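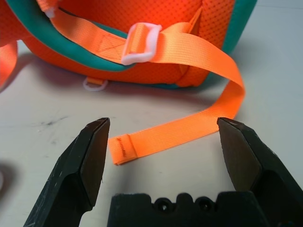

Handout 4. Woven, knitted and bonded cloth

In this part of the course we look at how a cloth is made before we speak about its color or its price. There are two large families, woven and knitted, and a third smaller one, bonded cloth, in which the fibers are held by heat or glue. One product can join several materials. On an orange backpack, for example, the long strap is nylon webbing, one panel has a fine dotted mesh texture, and the teal trim is padded. Students of last year often wrote only "nylon bag" in their reports, and this answer will not receive full marks.

Weaving. The warp threads go along the length of the loom and the weft threads cross them. In plain weave each weft thread passes over one warp and under the next. In twill the crossing moves one step to the side in every row, so you get a diagonal line. Twill folds more easily than plain weave of the same thread and it hides dirt better.

Webbing is a narrow woven cloth with a finished edge on both sides. It is made on a narrow loom and it should not be cut along the length, or the edge will open.

Knitting. The thread makes loops, and each loop holds the one before. For this reason a knitted cloth stretches. Please read the chapter by Lumturie Tomić on warp knitting, pages 76 to 88. The drawings are more clear than mine.

Terms to know for February: selvage, denier, warp, weft, float, gauge, hand.

Denier is the weight in grams of 9,000 meters of thread. A 40 denier thread is thin. The same word is used for stockings and for tents, and the meaning does not change.

Homework. Bring 2 pieces of cloth from your home, one woven and one knitted, each as large as your palm. Pull out one thread from the cut side of each piece and write what happens. Chyo's group in the Hosoda room should give their papers to Chiyo Tamura directly, the other group to me.

The loom in Drimora is under repair, so the visit is moved to after the test.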